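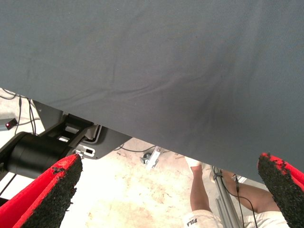 3.2. Recogida de demostraciones

La cantidad de episodios dice poco sobre lo que un conjunto de datos permite aprender, y el nuestro no es una excepción. Registramos 2719 demostraciones de manipulación de tela en 27 sesiones, repartidas entre cuatro operadores, y el primer impulso fue atribuir a ese volumen la mejora frente a la política base de Findari. Somos reticentes a hacerlo. En la vista de muñeca (Fig. 4) la tela gris oscuro ocupa casi toda la parte superior, y bajo el dobladillo aparecen cables, otro segmento de brazo y las piernas de una persona. Una red con capacidad suficiente puede apoyarse en ese fondo tanto como en los pliegues. Bajpai sostiene que la variedad del entorno actúa como regularización; no hemos encontrado en nuestros registros nada que lo respalde.

Tampoco el desgaste de las almohadillas negras de los dedos, visible en la misma figura, figura entre las variables anotadas. Descartamos 51 episodios por pérdida de sincronía y ninguno por el estado de la pinza, criterio que hoy nos parece discutible.

Figura 4. Vista desde la muñeca, con los dedos abiertos ante la tela.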